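Brirneck Home Air Monitor — Support Ticket
Opened by: Savita Dixit
Status: Waiting on customer
Subject: Smoke readings stuck high long after the smoke cleared out

Savita Dixit wrote, September 29, 2018:

Hi there! I'm on the hill side of Stundon, and if you've been following the news at all you'll know we had the Quintela fire burning one ridge over for 19 days. My monitor was great through all of it (I was checking it before coffee, before work, before bed, you name it). My trouble is that the fire is out now, the sky is blue, the neighbors have their windows open, and the thing still says 500 in the kitchen. Outdoors the county page has us in the green.

What I've tried so far:
Unplugged it overnight. Came back up at 500.
Reset with the pin. It lost my wifi, then came back up at 500.
Moved it to the bedroom — dropped a little for an hour, then climbed right back.
Blew out the vents with canned air. Big mistake maybe? It jumped to 700 and scared the dog.

The monitor normally lives on the kitchen table, next to where we eat. 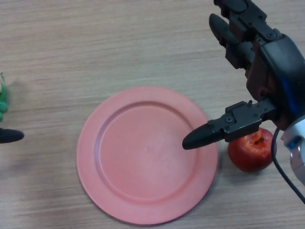
Kitchen table, plate out for lunch.

Reply from Brirneck support:

Hi Savita, glad you're safe. Please check the firmware version under Settings, and let us know whether the unit was running during the heaviest smoke. Fine ash can settle on the sensor lens and read as smoke. Please don't use any more canned air.

Savita Dixit wrote:

OK, no more canned air, promise. Firmware says 8, and the app says that's the newest. And yes, it was running the whole time! We had ash coming down like a light snow for most of the first week, and I had to keep going in and out to wet down the fence, so plenty of it came in with me. I bought this unit in February, so it had never seen a fire season before.

I also borrowed my sister's Cindis monitor and set the two side by side. Hers sat down in the green all afternoon and mine never budged off 500, so I'm pretty sure the house air is fine and mine is just choked up.
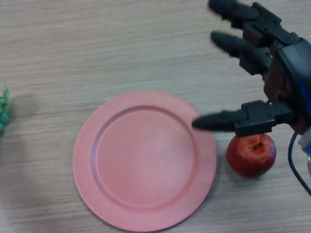
The filter door is my next question. Your help page says to slide the cover toward the arrow, but on mine the arrow is worn off and I don't want to snap anything. Is there a screw under the rubber foot? I can do small fiddly jobs if somebody tells me which way to turn. I've got a clear stretch of table to work on, a pink plate, a red apple and a little green fruit thing to shift first, and I could use the plate to keep the screws from rolling away. Do I need a special swab for the lens or will a plain cotton one do?

Reply from Brirneck support:

One screw, under the back left foot. Plain dry cotton swab, no liquids. Wipe the lens gently, close the cover, and leave the unit running overnight in a room with the windows shut. Send us the morning reading, please.

Savita Dixit wrote:

Found the screw! Cover's off, and wow, there's a gray fuzz in there like the inside of a vacuum bag. Swabbing now. I'll post the number tomorrow before work.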